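Goststead Animal Clinic
Join us – Current openings

Veterinary Nurse for Dental and Senior Pet Care (full time or part time)

Goststead is an independent small animal clinic with two consulting rooms, one operating theatre and a dental room which was finished last July. We look after dogs, cats, rabbits and a small but faithful group of guinea pigs. At present 2,189 animals are registered with us, and 609 of them are older than eight years. This last group grows every year, and we would like to give it more time than we can give it today. For this reason we are looking for a registered veterinary nurse who wants to build up our nurse clinics for teeth and for older pets.

The clinic was opened by Ingeborg Rothe, who is still our clinical director and still does most of the orthopaedic surgery. Apolinar Galindo and Shaohua Yin are the other two vets. Apolinar has a special interest in dentistry and will be the vet you work with most. Shaohua sees the majority of our cats and rabbits. Our head nurse is Qianru Meng, and she will be your line manager.

What the work is like

A normal day begins at 8.15 with a short meeting in the kitchen, where we go through the patients who stayed overnight and the operations of the morning. Surgery and dental procedures are done before lunch. You would prepare the patients, monitor the anaesthetic, take the dental X-rays and do the scaling and polishing under the direction of the vet. After lunch the nurse consultations start. They are 20 minutes long for the first visit and 15 minutes for a repeat visit, and we do not plan to shorten them.

In the dental consultations you will explain to owners how to brush the teeth of a dog or a cat, which chews are too hard and what to expect after an extraction. Many owners feel guilty when they hear that their pet has had sore gums for a long time. We are looking for a person who can tell them the truth in a kind way and then show them what they can do at home.

The senior consultations are mainly weight, blood pressure, urine samples, mobility and a long talk. An old cat who drinks more than before, or a dog who no longer wants to go up the stairs, is often described by the owner as "just getting old". Often it is something we can treat. We have a written questionnaire for these visits, but it is rather old now and we would be glad if you rewrite it with Shaohua.

There is also the ordinary work which belongs to every nurse here: laboratory samples, dispensing, nail clipping, cleaning of cages, answering the telephone when reception is busy. All nurses and vets take part in this, including the director.

Your tasks in short

– Running your own dental and senior pet consultations, at first together with Qianru
– Anaesthetic monitoring and recovery of patients
– Dental radiography, charting, scaling and polishing
– Blood and urine sampling, and running the samples on our in-house machines
– Care of in-patients, with written notes in our practice software Skadel
– Reminder calls after dental procedures, on day 3 and again after two weeks
– Ordering of dental materials and checking of the expiry dates
– Helping with the instruction of our student nurse

What we ask from you

You must be a registered veterinary nurse, or be in the last months of your training with an expected date of registration. At least one year of work in a small animal clinic would be good, but we have also had very good experience with newly qualified colleagues, so please do not let this sentence stop you from writing to us.

You should be comfortable with anaesthesia in older patients, or willing to learn it thoroughly. You should be able to place an intravenous catheter without help in most dogs and cats. A certificate in dentistry is welcome and is not necessary.

Our clients come from many places, and so does our team. Four languages are spoken in our kitchen. We need good spoken and written English, because all the patient notes and the discharge letters are in English, but an accent or a small grammar mistake is no problem for us. If you speak another language, please mention it in your letter.

A driving licence is useful for the few home visits we do, mostly for very old or very anxious animals. We have a clinic car, and you do not need to have your own.

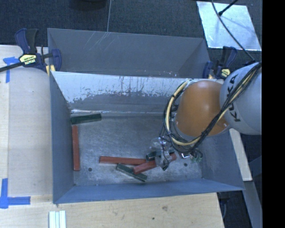 What we offer

The full-time contract is 37.5 hours a week, and the part-time contract can be anything from 22 hours upwards. The rota is published six weeks in advance. You will work one weekend morning in four, and you get the time back in the following week. We do not do night duty ourselves; our emergencies after 19.00 go to the Fankhauser Animal Hospital, with whom we have worked for many years.

The salary depends on your experience and follows a written scale which we send to every applicant who is invited to an interview. We find it unfair to ask people what they earned before, and so we do not ask.

Further we offer:

– Five weeks of holiday plus public holidays, and your birthday free
– Payment of your yearly registration fee
– A training budget of your own, with 50 hours of paid study time a year
– A full certificate course in veterinary dentistry after the first year, if you want it
– Work clothes, which are washed by the clinic
– Reduced fees for your own pets, with food at cost price
– Sick pay from the first day of employment
– Free parking behind the building, and a covered place for bicycles

The dental room has a digital X-ray unit, a dental station with high-speed and low-speed handpieces, and a table which can be raised and lowered. The table was Qianru's condition for agreeing to the new room, and our backs are thankful to her. For monitoring we have capnography, ECG and blood pressure on every patient under anaesthetic, also for the short procedures.

Your first months with us

In the first two weeks you will not have consultations of your own. You follow Qianru, you spend one day at reception, and you learn Skadel, which looks complicated on the first day and is quite logical after that. From the third week you see patients together with her. When both of you feel that you are ready, you start alone, and she remains in the next room for questions.

After three months we sit down together and talk about how it is going. This talk goes in both directions. One of our earlier nurses told us in such a talk that our morning operation list was too full on dental days, and she was right. Since then we take a maximum of three dental patients in one morning.

Later in the year we would like you to help with our dental month, when all registered pets can have a free mouth check with a nurse. Last time we had many more visitors than planned, and the waiting room was loud and full of hair. It was also a very nice month. Several owners came only for the free check and learned that their dog had a broken tooth, which he had never shown at home.

About the area

Goststead is a small town with a river, a market and a good secondary school. The train station is 12 minutes on foot from the clinic. Renting a flat is easier here than in the city, though not as cheap as it once was. If you move here for the job, we can offer you the small flat above the clinic for the first three months at a low rent. It has one bedroom, a kitchen and a bath, and you may bring one pet. It is only fair to say that you hear the dogs from there during the day.

A word about Gollden

Some applicants have asked if we belong to a larger group, as our pet health plan has the name Gollden. We do not. Gollden is simply the name of our own plan, which includes vaccination, parasite treatment and two nurse visits a year. It was named after a golden retriever who was one of the first patients of the clinic, and the double letter was a mistake by the printer which we decided to keep. The clinic is owned by Ingeborg and Apolinar, and there is no intention to sell it.

How to apply

Please send us a letter of one page and your CV. In the letter we would like to read why this kind of nursing interests you, and something about a patient you remember well. It does not need to be a success story. Please do not send a photograph of yourself. Copies of certificates can wait until later.

Applications go to Anneli Ruotsalainen, our practice manager, by post to the clinic or through the form on the contact page. Anneli answers every application, normally within a week. You can also telephone her between 13.00 and 14.30 if you have a question first, for example about the hours, the flat or the recognition of a foreign diploma. She has been through this last procedure with two of our colleagues and knows most of the forms by now.

The interview takes an hour, with Anneli and Qianru. If both sides are still interested, we invite you for a paid trial day, with lunch. Travel costs for both visits are paid by us; please keep your tickets.

We will read the letters as they arrive and there is no fixed closing date. The advertisement stays on this page until the position is filled. We would be happy if you could start in September, but for the right person we will wait out a notice period.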